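作業ノート 光学定盤セル(Kastisent 2号機)
2023年12月5日(火)

今日は朝からセルの段取り替えをしました。前の段取りは Gornirier の部品用で、今度は小さい金具を定盤の上から直接取る仕事になります。アームの動作確認の前に、定盤の面と、ケーブルの通り道と、原点の三つを片づけたいと思いました。結果から書くと、原点は終わり、ケーブルは半分、面の掃除はまだ途中です。

最初にアームの原点合わせ。Aaltonen のコントローラは電源を長く切ると3軸目の値が少しずれる癖があります。前回は2月に合わせて、そのときの補正値は93でした。今日は108になりました。差が大きいと思ったので、もう一度最初からやり直しましたが、同じ値でした。減速機の遊びが増えたのか、前回の治具の当て方が悪かったのか、私には判断できません。とりあえず108で登録して、古い値は設定ファイルのコメントに残してあります。消さないでください。

次は白いケーブルです。定盤の上を長く横切っていて、途中で大きく持ち上がってから、また下りてきます。赤い帯のところを目印にして、そこから右側はあまり動かさないことにしました。左側はまだ余りが多く、アームが低い位置で左へ行くときに引っかける心配があります。
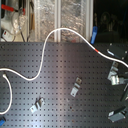
それで、左側の余りを奥へ逃がす案を考えています。結束バンドで強く縛るのは、前に一度コネクタの根元を傷めたことがあるので、やりたくないです。定盤のねじ穴に低いクランプを立てて、ケーブルを軽く押さえるだけの形がよいと思います。Rollen のカタログに高さの合うものがありましたが、納期は約3週間と書いてありました。待つ間は、速度を下げて、手動モードだけで動かします。自動運転はクランプが付いてからにしてください。

動作範囲のソフトリミットも見直しました。右側は取付け金具や支柱が混んでいるので、そちらへは入らないように範囲を狭くしました。少し狭すぎるかもしれませんが、今回の金具は左と中央に置くので足ります。右側を使う人は、リミットを広げる前に低速で一回通してください。私は前の段取りのとき、これを省いて支柱に軽く当てたことがあります。

ワークの置き方について。金具は定盤の穴の列にそろえないで、わざと斜めに置くことにします。列にそろえると認識は楽ですが、実際の仕事ではいつもばらばらの向きで来るからです。金具どうしは離して置きます。近いと、爪を開いたときに隣の金具を押してしまいます。爪の開き幅を小さくすれば済む話ですが、その調整はまだしていません。

定盤の面も確認しました。中央付近に小さい赤茶色の点がいくつかあります。さびのように見えますが、前の作業の汚れの可能性もあり、今日は決めないでおきます。布にアルコールを付けて端の方で試してから、次回拭きます。研磨はしないでください。面の処理がはがれると、光の反射が変わって認識の設定が全部やり直しになります。

反射の話の続きです。照明が定盤に映って、明るい帯ができます。見る位置によって帯の向きも変わるので、しきい値を一つに決めるのが難しいです。金具の上の面も明るいので、帯の中に入ると輪郭が弱くなります。露出を下げる方法と、照明に拡散板を付ける方法があり、私は拡散板を先に試したいです。露出を下げると、今度は金具の影と穴の区別が悪くなると思います。

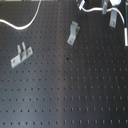
定盤と金具。左が二本の立ち上がりのある金具、上の中央寄りがL字の金具、右上はケーブルのそばの金具。

L字の方は曲がった部分をつかむより、平らな足の方を取るほうが安定すると予想しています。二本の立ち上がりがある方は、立ち上がりを外側からはさむ設定で始めます。どちらもまだ試していません。

残りの作業
・左側ケーブルの押さえ(部品を注文する)
・定盤の拭き取り、端で試してから
・拡散板の仮付け
・原点の再確認。一晩電源を切ったあとで値を見る。108からまた動いていたら、Aaltonen の窓口に問い合わせます。

非常停止の確認は、ペンダント側も盤側もまだです。次に電源を入れる人が最初にしてください。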